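Hand-Held Grippers: Walkaround and Replacement Checklist
Site form, January round. Comments feed the equipment request, which closes Friday.

Mark each line OK, WATCH, or BUY. "Fine for now" is still not a mark. Three of you used it last time and I had to guess which one you meant. I guessed OK, which is how we came to start this year with a budget line of zero for finger pads.

Section A. Grippers

A1. Finger pads seated, ridges intact, no lifting at the ends
OK on one set, WATCH on the other.
Comment: Fivlow sells pads only in full sets, so one bad pad costs the same as a full set of bad pads. Please don't take this as encouragement.

A2. Side plate and linkage screws present and snug
OK.
Comment: Checked with the small driver, the one on the string. We still have 40 spare screws from the last order, enough to see this company through to its sale or collapse. Do not order screws.

A3. Jaws open and close over full travel, no grit, no clicking
WATCH.
Comment: One clicks. It clicked in the fall as well. The Erkar rebuild quote is $2,190, and I was asked whether we could describe the click as a feature. I have put it down as a click.

A4. Two people can work one tray without knocking hardware together
OK, with care. 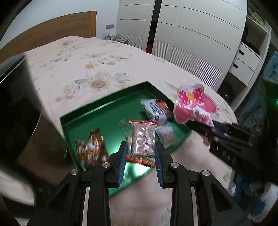
Item A4. Two grippers at the snack tray, pink bow candy package up, wafer packet next.

Comment: The tray is shallow and there isn't much room over it once both tools are in. Agree who goes first before reaching. A bumped jaw means a recalibration, and Tranden bills those by the visit, including the visit where they tell you it was fine. If we buy a third gripper (see Section D), it is to be a spare. It is not so that three people can reach into the same tray.

A5. Cables and rails clear of sleeves, bedding, and knees
OK.
Comment: "Knees" added this round at the request of a knee.

Section B. Work surface and room

B1. Surface holds the tray steady
WATCH.
Comment: A bed is a soft thing to put a tray on. It's also what people have in their homes, and we are being paid for homes. The Stergiou folding table came up again. It's a good table. It would give us very nice data about a table. Leave it off the request unless somebody can name the job it's for.

B2. Floor route to the bed clear on the working side
WATCH.
Comment: Pick things up before the first run. Trip hazards cost nothing to fix, so they never make it into a budget, so they never get fixed. I'd like to break this chain with the power of bending over.

B3. Drinking glasses and anything else breakable out of elbow range
WATCH.
Comment: Move them before starting. The deductible on our equipment policy is $1,000 and a glass of water can find a way to cost all of it.

B4. Wardrobe and closet doors shut, or agreed to be left open
Not marked by whoever did this section. Please mark it.
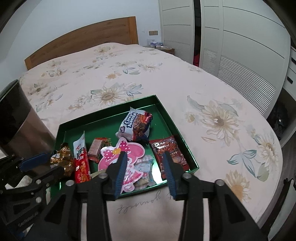
Section C. Consumables

C1. Enough different packages for the day's list
OK.
Comment: Variety matters more than quantity. Foil, clear plastic, long thin boxes, and anything in an awkward shape are all worth having. Five of the same bar is a snack for the crew and should be expensed as one.

C2. Packages unopened
WATCH.
Comment: See above.

C3. Tray or lid sides still upright at the corners
OK.
Comment: A gift-box lid does this job for free. The catalog version from Fivlow does the same job for an amount I refused to write down. Request denied by me, in advance.

Section D. What goes on the request

Third gripper, complete, Fivlow: $3,588. BUY. We have no spare, and every past breakdown has stopped the whole day.
Rebuild of the clicking one, Erkar: $2,190. WATCH. If the spare is approved, this can wait until the click gets a friend.
Finger pads, one set: BUY. Price to come. They have owed us a price since before the holidays.
Tranden calibration: keep the two visits already planned, add none.
Folding table: no.
Screws: no.

If only one line gets approved, make it the spare. If they come back offering the rebuild plus the table, say thank you and send it to me before anyone signs.

Initial each section you walked, in pen. The pencil ones were erased last time and I have my suspicions.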